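From: Bernardo Sequeira
To: stone-care list
Subject: Re: [stone-care] Soap residue on polished marble vanity

Replying to the sealing question and the mirror frame question together. Pictures first, then notes.
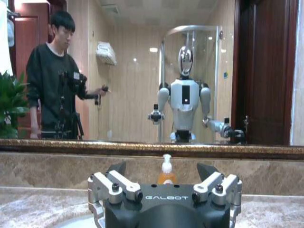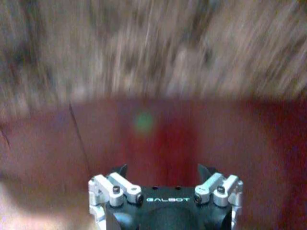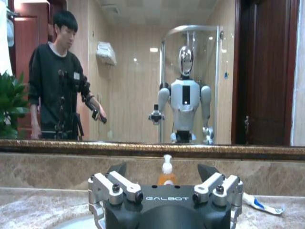

First and third: soap pump against the backsplash, under the lower frame strip. Toothpaste at right in the third only.

Earlier message:
> We have a marble vanity with a marble backsplash
> and a large framed mirror directly over it. The
> soap bottle lives at the back of the counter. Do
> I seal the whole top again or only the area
> around the pump? Stiritz told me to strip it first.
> Also, is the metallic finish on the frame safe
> with the same cleaner?

Seal the whole top. Spot sealing leaves a visible edge on polished stone with this much veining. Stripping is only needed if the old product is a topical coating. Put down a few drops of water and leave them for 60 minutes. If the stone darkens, it is taking water and can be sealed as it is.

Sequence I use:
Clear the counter, including toothpaste.
Wash with Mornosora neutral, diluted per label, and rinse twice.
Dry, then leave overnight.
Apply 2 thin coats of Stutetti, 40 minutes apart. Buff off the excess before it hazes.

For the joint between top and backsplash, check the silicone before sealing. If it has lifted, replace it first.

Do not use the stone cleaner on the frame. Damp cloth, then dry cloth, and never spray the mirror directly, as runoff collects behind the bottom strip. Bronze-tone finishes vary and I would not guess at the base material.

For polishing out etch marks, Mota sells pads up to 2000 grit. Test near the back wall.

Bernardo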